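Search notebook
Search
All entries

Bench notebook, Drusstead workshop
July
White bench: surface, side seams, small items

Started 09:15. Carries on from the entry on the edging. Hamish Nepia on the surface, me on the panels and the items. Solange Tanguy joined after lunch for the glare question.

State on arrival

Bench top as left last night. Scuffs still faintly visible, plus a few small grey specks. Neither gets worse when wiped with a dry cloth. Hamish thinks the specks are in the top layer. I think at least one is lying on it, as it catches a fingernail. To be settled under the loupe, see below.

Thin metal edging on the left and right sides checked by running a steel rule down each length. Left side sits flush. Right side is proud of the top near the back, enough to stop a sheet of paper but not enough to stop a card. Marked the spot on the bench drawing. No tape put on the bench itself, after the trouble with adhesive residue last time.

Panels: pale grey, matte, no new marks. The back one reads faintly lavender in photographs and plain grey by eye. Solange has asked for this to be written down each time so that people stop reporting it as a stain. It is the same colour as the sides on the swatch card.

Cleaning trial

Three cloths, same patch size, same pressure as far as a hand can manage it.

Cloth A, dry microfibre. Removes dust. No change to scuffs.

Cloth B, microfibre with water. Removes dust and lifts the lightest scuffs. Leaves a drying line at the margin of the patch which has to be buffed off.

Cloth C, microfibre with the Lockyer surface cleaner, diluted as on the label. Lifts more than B. Leaves a slight sheen when looked at from a low angle. The sheen had not gone by mid-morning, so C is out for the working area. It can still be used on the underside and on the front rail.

Hamish wanted to try 200 grit on an offcut of the same top. Done on the offcut only. It takes the scuff out and replaces it with a much larger dull patch. Not to be tried on the bench. The offcut is in the drawer under the vice with "NO" written on it.

Decision: cloth B, buffed, at the end of each day. Scuffs that survive are left alone.

Light level

Meter laid flat in the centre of the top, ceiling lights on, blind down. Reading 400 lux, steady. With the blind up the reading wanders with the cloud and is no use to anyone. Blind stays down. Hamish has tied the cord round the cleat.

At the two back corners the level drops, as expected with walls on three sides. Did not record a figure there, as the meter head cannot be set level against the seam. Solange suggests a small block to raise it clear. I will cut one.

Glare check done by standing a glossy object in the middle and walking from one side to the other. The blue tool does well for this, as it has a bright metallic look and shows the ceiling fitting as a thin streak. The streak moves along the body as one moves, and at no point spreads into a patch. Solange accepts this. The grey-beige bar was used as the dull comparison and shows nothing at all.

Small items

The items tray has been getting out of step with the register. Pulled a handful for checking against their entries. Those with a clear match went straight back. Left for discussion: the bar, the blue tool and the small white flat one.

The bar is short, with both ends rounded, and a muted grey-beige. The register calls it "eraser". Hamish rubbed it on a pencil line and got a grey smear and no erasure. Entry changed to "bar, rounded ends, grey-beige". Whoever entered it first may have known something that we don't, so the old name is kept in brackets.

The blue tool has a black rounded top end. Register entry says "driver, blue". There is another blue driver in the tray with a black collar and a flat top, and the two have been booked out under each other's numbers at least once. New entry: "tool, blue, black rounded end". The other keeps its name.

The white flat one has a small red marking on the left half and a darker grey square on the right half. It has been in the register as "tag", "card" and "box (tiny)" in different months. All have the same item number, 1,647, so it is one object with several names. Entry is now "white flat rectangle, red mark, grey square". Clumsy, but it can be found by search on any of those words.

Orientation note for all flat items: long side across the bench, as they come out of the tray. For bar-shaped and tool-shaped items: long side front to back. Solange asked whether this matters. It matters for comparing one photograph with another and for nothing else.

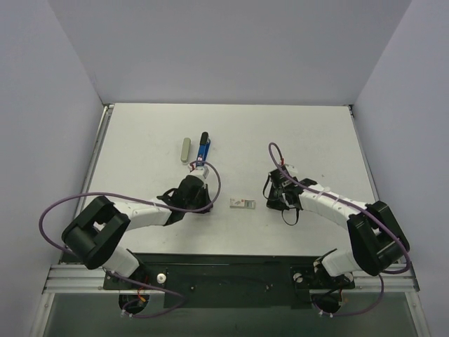

Contrast against the top

Off-white top, so anything white is the problem case. Checked by eye from the front, from standing height.

Blue tool: no difficulty from any distance in the room.

Grey-beige bar: clear at bench distance. From the door it can be mistaken for a shadow.

White flat rectangle: the outline is weak. What one sees first is the grey square, then the red mark, then the rest. Turned over, with the plain side up, it was hard to pick out at all from the door. Rule added to the tray card: marked side up.

Hamish proposed a grey mat for white items. Tried with an offcut of panel material. Contrast is better but the mat has an edge of its own, and small things rest against it at a slant. Parked. Could be looked at again if the Plotitbridge people will send a thinner sheet. I have written to ask for a sample.

Specks, under the loupe

Looked at the specks after the midday break with the Porier loupe. Hamish is right about most of them. They are in the surface and no cloth will shift them. The one near the right side is sitting on top and came away with a plastic scraper. It left no mark. Purpose unknown, material unknown, binned.

The remaining specks are to be marked on the bench drawing so that they are not chased again. Drawing pinned by the door.

Side seams

Both vertical corner seams checked with a feeler. Left is closed along its height. Right opens slightly towards the top, where the panel has been leaned on. Pushed back by hand and it stayed. If it opens again the bracket behind needs a longer screw. We have the 8 mm ones, which are too short by inspection. Ordered the next size up.

Dust gathers at the foot of each seam. Cloth B does not get into it. A dry brush does. Brush now hangs on the hook by the sink and is for this bench only.

To do

Block for the light meter, mine.
Swatch card to be copied and the copy kept away from the window, Solange.
Tray card to be retyped with the new item names, Hamish.
Right-hand edging, back end: file or refit. Leaning towards refit, as filings on a white top would be with us until winter.
Ask whether the blue driver with the flat top can have a dab of paint on the collar.
Cleaner C bottle to go to the lower shelf.

Stores stock checked while looking for screws. Cloths fine, over 200 in the box. Brushes low.

Finished 16:40. Top wiped with B and buffed. Blind left down.

Recent entries
Edging on the white bench, first fitting
Adhesive residue: what shifted it and what did not
Swatch card, panel greys
Items tray: numbering
Lockyer cleaner, dilution notes
Blind cord and cleat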